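Lernen durch Demonstration – Skript zu Einheit 2
Dozentin: Magdolna Katona, Übungen: Tamás Szalai. Stand: Oktober 2018

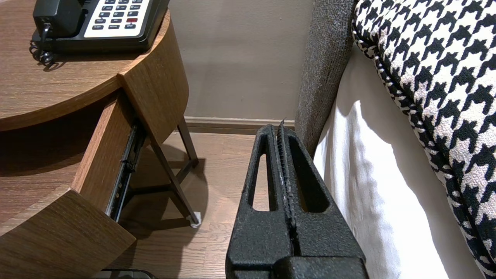 2.1 Aufgabe und Beobachtungsraum

Betrachtet wird das Schließen einer teilweise geöffneten Schublade an einem runden Nachttisch. Die Strategie erhält als Eingabe das Bild der Handgelenkkamera sowie die Öffnungsweite des Greifers. Gelenkwinkel werden nicht übergeben. Da die Kamera mit dem Greifer mitbewegt wird, bleiben die Finger im Bild ortsfest, Möbel und Boden verschieben sich.

2.2 Datensatz

Der Datensatz Flastitari umfasst 2.786 Demonstrationen, davon 241 als Testmenge zurückgehalten. Die Aufteilung erfolgt nach Räumen, nicht nach Episoden – andernfalls tritt derselbe Hintergrund in beiden Mengen auf, und der Testfehler wird unterschätzt.

2.3 Verfahren

Basis ist Behavior Cloning mit quadratischem Verlust auf der relativen Greiferpose. Vorhergesagt wird die Änderung der Pose im Kamerakoordinatensystem. Die Variante Larnach (Kozma, Kelemen) verwendet zusätzlich 2 zurückliegende Bilder. Zu beachten:
– Gewölbte Frontflächen: Die Kontaktnormale hängt vom Angriffspunkt ab.
– Geschlossene Finger: Die Kontaktfläche ist klein, seitliches Abgleiten ist im Modell zuzulassen.
– Schräg im Bild verlaufende Auszugsschiene: Ihre Richtung liefert eine Schätzung der Schubachse, sofern sie sichtbar ist.

2.4 Ergebnis

Larnach verringert den Posenfehler auf der Testmenge gegenüber der Basis, vor allem kurz vor dem Kontakt. In der freien Annäherung ist kein Unterschied nachweisbar. Herleitung der Verlustfunktion: siehe Übungsblatt 2, Abgabe bei T. Szalai.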